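Print this page
E-mail this page

Section 4: Setting up a workstation in a shared office

This section applies to all tenants and sub-tenants of the Flornbridge building who bring their own furniture and equipment. It should be read together with the Clasberg tenancy handbook. Where the two differ, the handbook takes precedence.

4.1 Before you begin

Tenants must have a signed desk allocation form before moving any item into the building. Forms are issued by the tenancy office and are valid for the desk position shown on the floor plan only. A change of position, including a move along the same wall, requires a new form.

Deliveries are received at the Tangen Street dock between 8 am and 4 pm. Large items are not accepted on a Thursday, when the goods lift is reserved for the cleaning contractor.

4.2 Positioning the desk

1. Confirm the position against the floor plan. Desk positions are numbered clockwise from the main entrance.

2. Place the desk so that its rear edge is parallel to the wall, leaving a gap of 100 mm. Where the wall is curved, measure the gap at the closest point.

3. Check that no part of the desk obstructs a doorway, a fire hose reel or an extinguisher.

4. Adjust the feet until the desk no longer rocks. Concrete floors in the older part of the building are not level, and packing pieces may be obtained from the tenancy office at no charge.

Note: Desks must not be fixed to the walls or floor. Adhesive hooks, masonry anchors and tape are not permitted on brickwork.

4.3 Adjusting your chair and screen

1. Sit well back in the chair and set the seat height so that your feet rest flat on the floor. If this is not possible, request a footrest.

2. Set the backrest to support the lower back.

3. Position the screen at arm's length and directly in front of you. The top of the screen should be at or slightly below eye level.

4. Where a laptop is used for extended periods, a raised stand and a separate keyboard are recommended.

5. Keep the mouse close to the keyboard and at the same height. Reaching forward or to the side over a full working day is a common source of shoulder discomfort.

6. Turn the desk lamp away from the screen. Tenants near the western windows may apply for a blind.

4.4 Power and cabling

Caution: Do not connect one power board to another. Do not use a power board with a cracked housing, a damaged lead or an expired test tag.

1. Switch off the wall outlet before connecting any equipment.

2. Connect one power board only to each outlet. The combined load must not exceed the rating marked on the board.

3. Check the test tag on every lead. Untagged items must be taken to Wahyudi Harahap, electrical safety officer, before use.

4. Route leads behind or beneath the desk wherever possible. Leads must not cross a walkway without an approved cover.

5. Keep power adapters uncovered and clear of paper and fabric – they require free air on all sides.

6. Switch on the outlet and confirm that the equipment is operating normally. 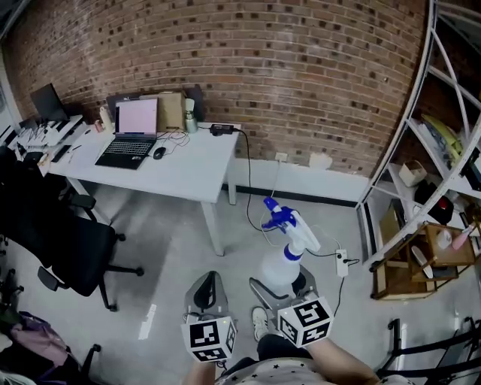
Note: Heaters, kettles and bar refrigerators are not permitted at individual desks. Kitchen facilities are provided on each floor.

4.5 Connecting to the network

1. Select the Grukon tenant network from the list of available connections.

2. Enter the user name and temporary password printed on your desk allocation form.

3. Choose a new password when prompted. The temporary password lapses after the first connection.

4. If the sign-in page does not load within 300 seconds, disconnect and repeat from step 1. Persistent faults should be reported to the help desk with your desk number.

4.6 Inspection and vacating

Workstations are inspected each November. Tenants will receive written notice and need not be present. Any item that fails inspection will be labelled and must not be used until it has been repaired and retested.

On vacating, remove all equipment and packaging and return the allocation form to Anjani Ginting at the tenancy office. Items left behind will be stored for four weeks and then disposed of at the tenant's expense.

Print this page
E-mail this page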